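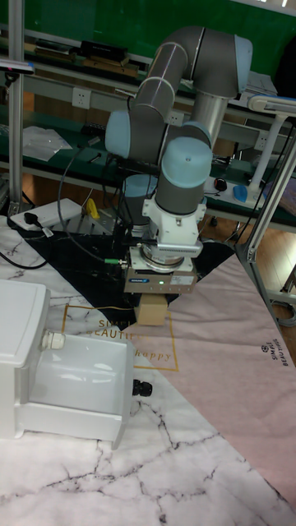
Small cardboard box in the gripper at the Plernance open day

Posted by gantrygoose
Right, I'm back from the Plernance open day and my feet are killing me. Has anyone else been? I signed in as visitor 211 and it was only just gone eleven, so they must have been heaving by the afternoon. Most of the hall was the usual (Skanico had the big stand by the doors, free pens, long queue for coffee) but I spent nearly all my time upstairs in the lab with the arm. Jitendra Shukla was doing the talking and he's brilliant, he'll answer anything, even my daft ones about cable routing.

Posted by mrs_tapper
Love the tablecloth! Simple, beautiful, happy. That's more than I can say for our shop floor.

Posted by oldrelay
I went last September and came away a bit flat. Very slow, very careful, one little thing at a time. We've got a Pešek line at work that does 2553 cartons a shift and it doesn't need a man in a lanyard explaining it. What's the point of a demo that gets outrun by my nan?

Posted by gantrygoose
Oh come on, your line does the same carton all day long! Put a different one on it and you're ringing the engineer.

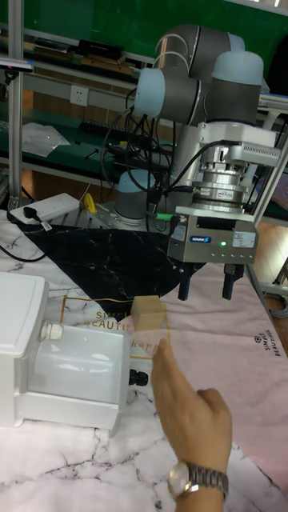
The bit I liked best was the small stuff, the wooden cube especially. It's such a little thing next to those jaws, and it was sitting right where the black cloth meets the pink, so I asked whether the pattern bothers the vision side. Jitendra said busy backgrounds are half of what they want to try out. I had a good long chat with him about the flange as well — all those metal rings stacked up above the gripper — and missed the Tokix talk completely.

Posted by oldrelay
Fair enough on changeovers, ours are a pain. I'd still want to see numbers. How many goes, how many drops?

Posted by gantrygoose
There was a sheet on the door: 653 tries logged, 235 of them on objects it hadn't had before. No drops column, I did look.

Posted by oldrelay
No drops column. Well there you go.

Posted by pipkin_b
I think you're being harsh, it's an open day and they're hardly going to pin their failures to the door. Did they let you have a go yourself, goose? My lad's 14 and would sell me for five minutes with one of those.

Posted by gantrygoose
I didn't get a go, no, but I didn't ask either. Email them before you travel, they were very nice about questions. And take a sandwich, the canteen shuts at two!

Posted by mrs_tapper
Anyone know if the Tokix talk is going online?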